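Tagebuch > Winter > Mallby

Zuletzt aktualisiert: Januar 2018

Wieder so ein langer Tag in Mallby, und ich sitze noch mit kaltem Tee da und denke über Blumen nach. Ausgerechnet Kunstblumen! Im Dezember hatte ich ja noch großspurig behauptet, wer Kartons stapeln kann, der kann irgendwann auch einen Strauß binden. Bei Zieliński im Laden gehen um die 40 Gestecke am Tag über den Tisch, und da habe ich mir das wohl etwas zu leicht vorgestellt — Stiele, Blätter, Köpfe, alles hakt ineinander.
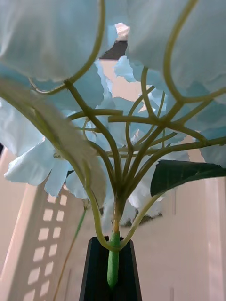 Hortensien und Rosen, dazu das viele Blattgrün.

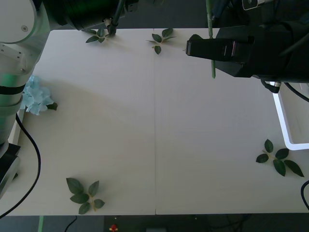
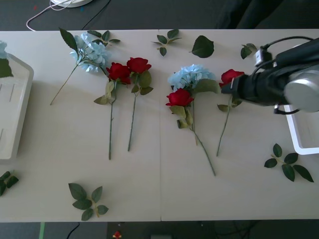

Ob das eine Maschine schon allein kann, so den ganzen Vormittag und ohne dass jemand danebensteht? Ich glaube, noch nicht, und irgendwie bin ich darüber ganz froh. Meine Hände machen das ja nebenher, während ich schwatze und ans Abendessen denke (heute Linsen, zu salzig). Bei Pruvar meinen sie, in neun Jahren sei das Thema erledigt. Na, mal sehen — die Wäsche hätte ich ihnen jedenfalls lieber gleich mitgegeben, die liegt immer noch im Flur.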